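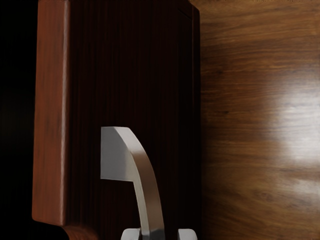

Wanted: a part-time furniture finisher for a small workshop

Hello, I'm Songül Karakaya and I run Wendutell, a little furniture workshop in Drundwood. We take in tired old drawers, cabinets and bedside units, sort out whatever sticks or wobbles, and sell them on or hand them back to the people who love them. We've got more work than hands at the moment (a lovely problem, but still a problem!) so I'm looking for someone to join us from October.

What you'd be doing

Mostly sanding, staining and waxing, with a fair bit of drawer work thrown in – runners, handles, fronts that won't sit straight. You'd also be painting. Half our customers want dark reddish-brown wood and the other half want everything cream, and quite a few want one of each and then ask me if they'll go together. I always say yes. 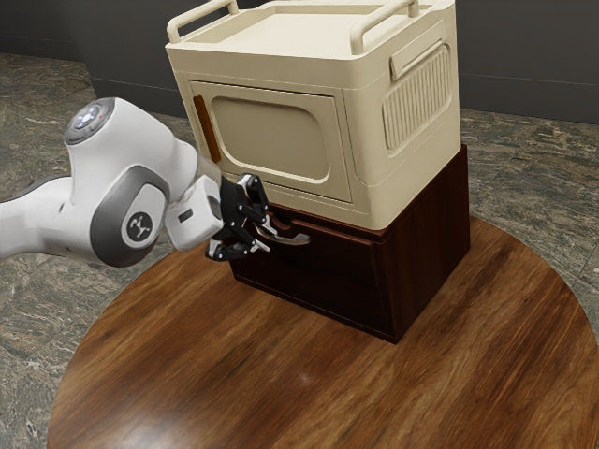

Lieven Meijer says the painting is the bit to ask about at interview, as he came here thinking he'd hate it and now he won't let anyone else near the spray booth. He also says to bring your own mug.

What I'm after

You don't need a certificate. I'd much sooner see something you've made or mended, even if it's only a shelf in your mum's hallway. You do need to be fine with dust, able to lift one end of a chest of drawers, and happy talking to customers when I'm out in the van. A driving licence would be handy but I can live without it.

Hours and pay

It's 60 hours a month, mornings or afternoons, and we can swap things about for school runs and so on. Pay depends on what you've done before and we'll talk about it properly when we meet – I won't be cagey. There's a paid trial of 2 days first, so you can see if you like us.

How to apply

Drop me a few lines and 4 photos of your work at most, or just pop in after 9 in the morning and ask for me or Dean Mellor. No CV needed unless you've already got one. Parking is round the back, next to Flaltow Tyres, and the bell doesn't work so please knock hard.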